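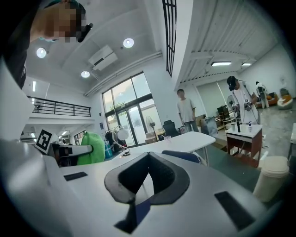 Hamari, October

Chapter 7
Where Is the Tool? Frames, Markers and Time

7.1 The purpose of this chapter

The earlier chapters treated position as something already known. A controller was given a goal and a measurement, and its task was to reduce the difference between them. The source of the measurement was left aside. In this chapter it becomes the main subject.

Consider the view from a camera carried on a hand-held gripper. The body of the tool fills the lower part of the picture and remains there wherever the tool is taken. Beyond it lies a working room with tables, chairs, fans and people, and a black-and-white square marker mounted on a white panel. A person glancing at such a picture forms an idea of the room without effort. Software receives a grid of brightness and colour values, and from these it must produce a statement of the following kind: at this moment, the tool was at this position and was turned in this direction.

Everything else in the system rests on that statement. A planner that has been told the wrong position of the tool will produce a smooth and well-formed path to the wrong place. A learning program trained on recorded motion will reproduce whatever error the recording contains. Students are therefore advised to work through the sections in order, including those on notation, before attempting the practical work with the Trikard tracking library.

7.2 Frames of reference

A frame of reference consists of an origin and a set of axes. Four frames are used throughout this chapter:

R, the room frame, fixed to the building
M, the marker frame, with its origin at the centre of the printed square
C, the camera frame, with its origin at the optical centre of the lens
T, the tool frame, with its origin at the point where the gripper takes hold of an object

The symbol T_AB denotes the transform that takes the coordinates of a point expressed in frame B and returns the coordinates of the same point in frame A. The subscripts are read from right to left. When two transforms are multiplied, the inner subscripts must agree:

T_AC = T_AB T_BC

A product in which the inner subscripts differ is an error, and it should be corrected on paper before any code is written. The Trikard library follows the same convention in its function names. Evow, the planning package used from Chapter 8 onwards, stores the inverse transforms, and the conversion is given in the appendix.

The word "frame" has a second meaning in work with cameras, where it refers to a single picture in a sequence. In this book a single picture is always called an image.

7.3 The order of operations

Suppose that frame B has its origin at the point (7, 0) in frame A, and that its axes are turned through 90 degrees anticlockwise. A point has coordinates (2, 0) in frame B. To express it in frame A, the rotation is applied first, giving (0, 2), and the position of the origin is then added, giving (7, 2).

If the two steps are exchanged, the addition gives (9, 0) and the rotation gives (0, 9). Both calculations run without complaint and both return a pair of numbers. Only the first is correct. Mistakes of this kind are common in student work and are seldom found by reading the program. They are found by placing a known point in a known position and comparing the result with a tape measure.

In three dimensions the same rule holds, with the further difficulty that rotations about different axes do not commute. A turn about the vertical axis followed by a turn about the forward axis leaves the tool facing one way; the same turns in the opposite order leave it facing another. For this reason the book avoids describing orientation by a list of three angles, except in printed output intended for a human reader. Rotation matrices are used in the derivations and unit quaternions in the code.

7.4 Finding the tool from a marker

A square marker is useful because its size and pattern are known in advance. The detector searches the image for dark four-sided outlines, samples the pattern inside each one and compares it with a stored dictionary. When a match is found, the four corners are located more precisely. The corners, the printed size of the square and the lens calibration are together enough to estimate T_CM, the pose of the marker as seen from the camera.

The pose of the marker in the room, T_RM, is measured once, when the marker is installed. The pose of the camera follows:

T_RC = T_RM (T_CM)^-1

One further step gives the pose of the tool:

T_RT = T_RC T_CT

The last factor, T_CT, describes where the gripping point lies relative to the camera. It belongs to the tool alone and does not change when the tool is carried across the room. It does change if the camera is loosened and refitted, even by the same hand and with the same screws. The calibration procedure in Section 7.8 must then be repeated in full.

Small errors of angle deserve particular attention. An error of 2 degrees in the orientation of the camera appears minor when it is printed on a screen. At a distance of 60 centimetres it moves the estimated point sideways by 21 millimetres, to the nearest millimetre. An error in the measured orientation of the marker behaves in the same way, and the distance that matters is then the distance between the marker and the tool. A marker on a far wall is convenient to install, but it makes heavy demands on the accuracy with which it was measured.

7.5 What the detector does not see

A tool held in the hand can be turned in any direction, and much of the time no marker will be in view. A marker may also be hidden by a part of the tool itself. In the view that opens this chapter, a tall white section of the gripper rises along the left side and covers part of the room. The region covered is always the same region of the image, which allows it to be described once and stored as a mask.

The mask serves two purposes. The detector is spared the work of searching pixels that can never contain a marker. More importantly, the motion estimator is prevented from using them. An estimator of this type follows distinctive points from one image to the next and infers the movement of the camera from the movement of the points. Points on the body of the tool do not move in the image at all. If they are allowed to contribute, they offer strong and consistent evidence that the camera is standing still.

People present a related problem. A person who walks through the view carries a large number of distinctive points, all moving together and all unconnected with the motion of the camera. The usual remedy is to propose a camera motion, count the points that agree with it, and discard the remainder. This works well when most of the visible points belong to the building and poorly when a person stands close to the lens. Window glass, plain ceilings and bright lamps cause difficulty of another kind, for they offer few points that can be followed with confidence.

Between sightings of a marker, the pose is carried forward by the motion estimator, and its uncertainty grows. Software must represent this growth. The Trikard tracker returns a covariance matrix with every pose, and programs written for this course are required to read it. A pose without a statement of its uncertainty cannot be combined sensibly with any other measurement.

7.6 Time as a coordinate

A pose is a statement about a particular moment. The camera considered in this chapter delivers 60 images in each second, and every image passes through exposure, transfer and processing before a pose is available. By then the tool has moved.

Three rules are adopted for all programs in the remainder of the book.

First, a measurement carries the time at which the image was exposed. The time at which the result reached the program may be recorded as well, under a different name.

Secondly, all times within one recording refer to a single clock. Where the opening of the gripper is reported by a separate device, the difference between the clocks is estimated at the start of the recording and again at the end, so that drift can be detected.

Thirdly, measurements with different times are never compared directly. One of them is first interpolated to the time of the other. Positions may be interpolated along a straight line. Orientations require the spherical method set out in Section 7.7, and the averaging of matrix entries is not acceptable, as the result is in general no longer a rotation.

The third rule is often broken in programs that otherwise appear sound. With the tool at rest, the fault produces no visible effect, and a test performed on a stationary tool will pass. The tests supplied with this chapter therefore use recordings in which the tool is in continuous motion.

7.7 Interpolating between two orientations

Let q0 and q1 be unit quaternions that describe the orientation of the tool at two successive images. Each orientation corresponds to two quaternions of opposite sign, and the first task is to choose the signs consistently. The scalar product of q0 and q1 is calculated. If it is negative, q1 is replaced by its negative, and the interpolated motion will then follow the shorter of the two possible arcs.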